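Havmont Calls for Plain Pass Marks Before Robots Are Rated for Bag Handling

OKDALE, July. Havmont, the testing office that reviews service machines for building owners, today published a draft practice note on two-armed robots that handle soft goods. It asks sellers to stop quoting success rates without the trial counts behind them.

The office reviewed eight sales packets. Two gave the number of attempts. The others offered a percentage and a short video clip, and Havmont does not accept a clip as evidence of anything except that one clip.

"A thin plastic bag changes shape each time it is touched," the note reads. "A rating earned on rigid boxes says nothing about it."

What the draft asks for

Under the draft, a seller must log 200 attempts per task, count every human assist as a failure, and leave cables and floor clutter as they would be on a working day. Zastel and Cuevas, which both sell arm kits, have asked for a lower count. Havmont has not agreed.

The bag task uses a wall hook, a hanging bag and stuffed bags handled with both grippers. 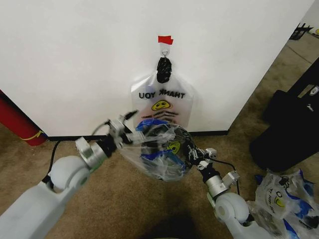

Comments and next steps

Written comments are open to sellers and building owners. Havmont will not issue a rating under the note until it has seen full logs, including the bad runs.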